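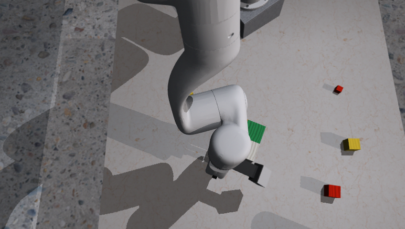
The bakery opens at 5. By the time I got there it was past 6 and the first bread was already gone, which the owner thought was pretty funny.

"You said morning," she told me. "That's not morning. That's lunch."

She asked me not to use her name. Everybody in Foslow knows who she is anyway and she doesn't want it turning up every time somebody searches for a cake. Fine by me. We talked in the back, standing up, her hands in dough the whole time, my notebook getting flour on it. Some of this is out of order. So was the conversation.

The building went up in 1915. Feed store first, then a shoe repair, then empty for a long while. The oven came later, out of a bakery in Koubek that was closing. She and her brother took it apart brick by brick and wrote a number on every brick in grease pencil.

"Two hundred ninety-six bricks," she said. "I can tell you because I wrote the numbers. Then it rained on the trailer and half the numbers washed off. So that was our summer."

How do you put an oven back together with no numbers?

"You guess. You guess and you swear. My brother is better at guessing and I'm better at the other thing."

It still has a cool spot, back left. She puts the rolls there. The regulars like the paler ones and think she does it on purpose. She's never corrected them.

I wanted to know about the rye, because that's what people drive in for. A dense loaf, sour, almost black on the bottom. She calls it the Nerkener, after the village her grandmother's people came from, and she's kind of protective of it. Won't ship it, and she won't sell it sliced either.

"People ask me every week to slice it. I say do you own a knife? Everybody owns a knife."

The starter came from her grandmother, sort of. The real story is messier. The original died in a refrigerator during a move, years back, and for a while the family had nothing. Then a cousin remembered she'd dried some on wax paper and stuck it in a cookbook.

"It looked like paint chips. I thought no way. I put it in warm water with a little flour and it just sat there for days. I fed it anyway. Then one morning it had bubbles and I called my mother, and she hung up on me because she thought I was calling about a funeral at that hour."

She feeds it twice a day now. Rye flour, water from the tap, nothing else. It lives in a bucket under the bench and she would not let me take a picture of the bucket.

A timer went off. She left. I ate a roll (pale).

When she came back we got into money, which she brought up, not me. Flour has gone up and butter is worse. She keeps a notebook with every price she has ever paid and she showed me a page, then took it away before I could read much of it.

"I sell a loaf for seven dollars. Somebody told me last week that's crazy. And I said ok, come in at two in the morning and watch. He didn't come in."

Would she have let him?

"Sure. I'd have made him sweep."

There was an offer, a few years ago. An outfit called Vustura wanted to put the rye in grocery stores, frozen, par-baked, with her grandmother's face on the bag. She drove out for the meeting and wore her good shoes. They had samples ready, made from her recipe.

"It was bread. It wasn't bad. I'd eat it if I was on a train." She thought about it while she cut the dough. "They'd put in yeast to make it faster, and sugar to make it brown. So then what did they need me for? They needed the picture of my grandmother. And she hated having her picture taken."

She said no in the parking lot, over the phone, because she couldn't do it in the room. Her husband was not thrilled. He'd already picked out a truck.

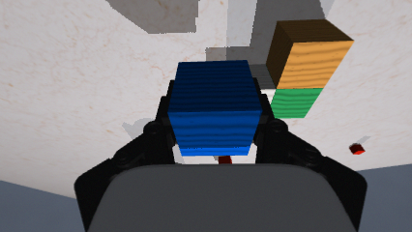 Blocks on a marble-look top.

The bench in the back is maple and she scrapes it down every night, no soap. Her grandmother rolled strudel on a kitchen table with a bedsheet over it. She does the strudel in December only, on the same kind of sheet, and there's a list. I asked to get on the list. She said she'd see.

What about help? She's got two people on the early shift and a high school kid who does the register after school. The kid is teaching her to post on the internet, with mixed results. One post was just a picture of her thumb. It got more comments than anything else they've put up.

"People liked the thumb," she said. "I don't understand any of it."

I asked what she gets wrong most often. I figured she'd say something nice and modest. Instead I got a whole list, pretty fast. She pulls the bread early when she's in a bad mood. Forgets the salt maybe once a year, always in a big batch, and the dough goes slack and strange and she knows the second she touches it. Last time it was the night before the Foslow harvest supper in October. The whole batch went to a guy who keeps pigs.

"He said they loved it. He asked when I was gonna mess up again."

By now it was after 9 and there was a line. She kept going out front to say hi and coming back with a different thought than the one she'd left with, so I have a page of notes that just says "ducks??" and I cant tell you what that was. Something about her uncle.

The thing I did get down was about the mornings. Doesn't she get tired of it?

"I get tired of it every day at one-thirty when the alarm goes. Then I come down here and it's dark, and I light the oven, and there's nobody on the street, and I'm ok. By four I'm happy. By noon I'm a terrible person, ask my kids."

The kids are grown. One's an accountant in Koubek and does her books for free bread. The other one might want the bakery some day, or might not, and she's trying not to bring it up. She brought it up three times while I was there.

She wrapped a Nerkener for me in brown paper and told me not to cut it till tomorrow. It needs the day, she says, the inside is still setting up. I had it on the passenger seat the whole way home with teh windows down.

I cut it that night. It was a little gummy in the middle. She was right, don't tell her.

The bakery is open 5 till sold out, closed most of January. Cash or check. Bring your own bag if you're getting more than two loaves.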